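March 16, 2021

Folding notes, towels again.

I spent most of today on the bed with the blue quilt, which I still like better than the bare table for this sort of work. The table is kinder to your back, I'll give Urmas that, but a towel skates about on it, and on the quilt it stays more or less where you put it. The price is that the quilt has its own hills and valleys and they come straight up through the cloth, so before every fold I smooth the quilt first and the towel second. Chathurika does it the other way around and we have agreed to stop discussing it!

The white towel is the one I keep coming back to. It's wide, it wrinkles softly, and it likes to gather in a ridge across the middle just when you think you have it flat. I used to chase that ridge with my palm from one end to the other. Now I take both ends and draw them apart a little - gently, no snapping - and then lay it down again. 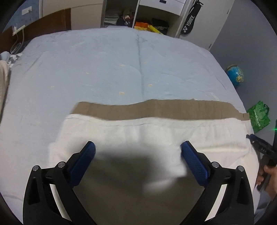
I've also been playing with a long strip of brown cardboard at the far side of the towel, with the edge of the cloth lying over it. Kumudini's idea was to have something straight to square up to, and I do find my eye goes to it. One side is torn and wavy, so I would like to cut a cleaner one before Thursday, and maybe a second for the Barneck hand towels, which are narrower and have been sulking in their basket since January.

Still to do: wash the quilt, ask Iresha whether she wants thirds or quarters for the shelf, and find my good scissors.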